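# Gavar two-arm bench cell: a review after one February on the packing floor

We pack fruit bags and gift boxes at Gullville, mostly for small shops. Last winter the firm took on a Gavar bench cell from Prasport, the dealer, on a trial with an option to buy. I run the line next to it and was asked to write up how it has gone for the people working there.

The cell is two small arms fixed to the front beam of a white table, with walls on the other three sides. It took up less room than I expected – one packing bench went, and the trolley lane stayed where it was. Fitting took a day. The manual is poor, and the section on grippers seems to belong to an older model.

Training is done with toy fruit and printed bags. I thought this was daft at first, but a dropped plastic orange costs nothing and the practice set can stay out all day.

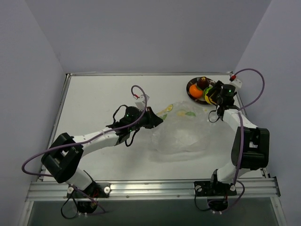

*Practice set: the left gripper at the edge of the lemon-print bag, the right one over the plate of fruit.*

Thin bags are the weak point. They fold over and slide, and the arms need a person to step in far more often than they do with boxes. In the trial we logged 2,733 bag cycles, of which 1,017 needed a hand from someone. With boxes it was some 900 cycles and only 20 stops.

The cables are the other complaint. They loop well clear of the arms and have to be checked at the start of each shift. I would have liked clips in the kit. Garrido, who make our old sealer, supply them as standard.

As for the jobs, hours have not been cut. Two packers now take turns minding the cell, and the bending and reaching has gone down for both. Against that, minding is dull. You stand, you watch, you free a bag, you press start. After an hour most of us ask to swap, and the rota now allows it. Pay for minding is the same as for packing, which I think is wrong, as you have to learn the fault codes and sign the log.

It is also quieter, so people talk more, though whoever is on the cell tends to be left out of it.

I would buy it for boxes. For bags I would wait until Gavar sells a softer gripper, and get the dealer to put the cable clips in writing before signing.

Three and a half stars out of five.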